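Chores Are a Harder Benchmark Than Assembly

The question of whether a machine can do household chores is usually put as a yes or no. It is more useful to ask at what rate, with how much preparation, and who clears up the failures. A dishwasher does a chore. It does so because a person loads it, and loading is the part that has resisted automation.

Shop-floor work has the same structure. A fixture holds the part, a feeder presents the part, and the arm repeats a motion between known points. Most of the cost sits in the fixture and the feeder. Take them away and the arm has to find the part, decide how to hold it, and notice when the hold has failed. A kitchen drawer has no fixture. Neither does a packing bench at the end of a shift.

I spent part of August reviewing trial logs from Fogh, a small workshop that runs low-cost arms on tidying tasks. The log I read most closely covers 800 attempts at one job: get a loose object from a surface into an open container. The workshop counts an attempt as good only if the object is in the container and the container is still where it started. By that rule, 700 were good. The remainder were split between missed grasps, objects dropped on the rim, and containers pushed out of place.

A success rate of seven in eight reads well on a slide. In a house it means that a person tidying 400 objects over a few weeks would find 50 of them on the floor or under the furniture. A person who has to check every placement has not been relieved of the chore. The work has changed from moving things to inspecting things, and inspection is slower than most people expect.

The class of task is modest. A pen in a small white plastic box, next to an arm built from printed brackets and hobby servos, covers most of what matters in it: a thin object, an open top, a low wall, and a joint stack with the usual backlash.

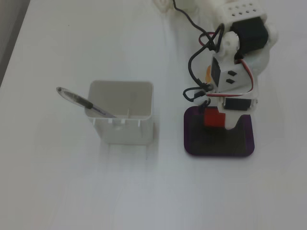
Lorena Riquelme objects that the seven-in-eight figure is the wrong one to argue from. In her view a missed grasp costs nothing if the machine sees the miss and tries again, and a slow arm working through the night can afford any number of retries. She would score the state of the room at 7 a.m. and ignore the attempts.

I accept half of this. Retries are cheap when the failure leaves the object where it was. They are expensive when the failure changes the problem – the pen rolls off the table, the box moves, the glass breaks. In the Fogh log, 34 of the failed attempts left the object outside the arm's reach. No retry policy recovers those. A mobile base would recover a few, at the price of a second set of failure modes.

The retry argument also depends on detection. Cheap servos report position poorly and force hardly at all, so a closed gripper with nothing in it can look much like a closed gripper holding a pen. A camera helps until the arm blocks its view, commonly at the moment of the grasp.

My position is that the shop floor will get there first, and on narrow jobs. Sorting returns into totes is close to practical now, provided that the totes are fixed and a worker passes by every hour. Household tidying needs the same skill without the fixed totes and without the worker. I would want to see unattended runs in an ordinary room, with the failures left where they fell and counted by someone outside the project, before I called it done.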